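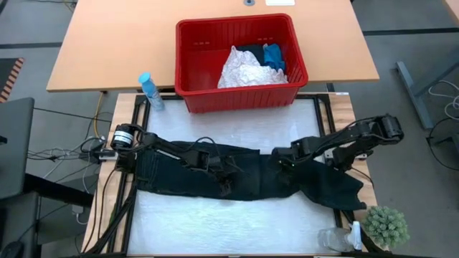

I sell two sizes of the Finitz laundry bin and the large one is the one I'd buy again tomorrow. It's deep, it's light enough to carry on one hip, and the thick rounded rim doesn't dig into your fingers when it's full. Mine does the whole sorting job — half of it left clear, the odd cloths heaped up on the right, trousers out on the table. The slots let a bit of air in too, so nothing goes musty if you forget it overnight (I do, often).

It holds 90 litres and comes in red only. I asked Karnevow for a grey one back in November and I'm still waiting! Wash it out with warm soapy water, nothing stronger. 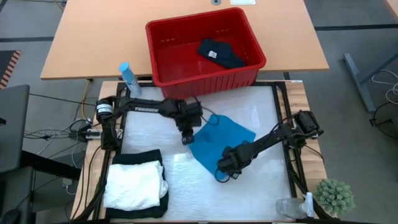

The small one is 12 litres and suits socks, flannels and dusters. Buy both and I'll take 8 per cent off the pair. Delivery is free if you live in Chareonsuk — anywhere else, drop me a line first and I'll work it out. Ask for Nipon Kaewkla. 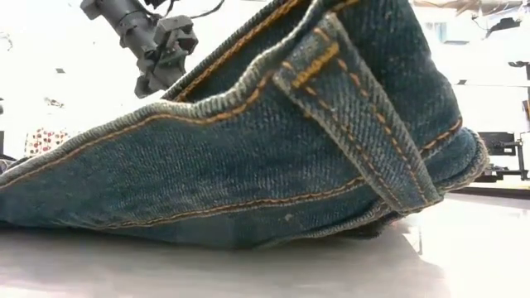 Jeans next: orange stitching, belt loop and a well-worn edge.

Price list updated 4/13/22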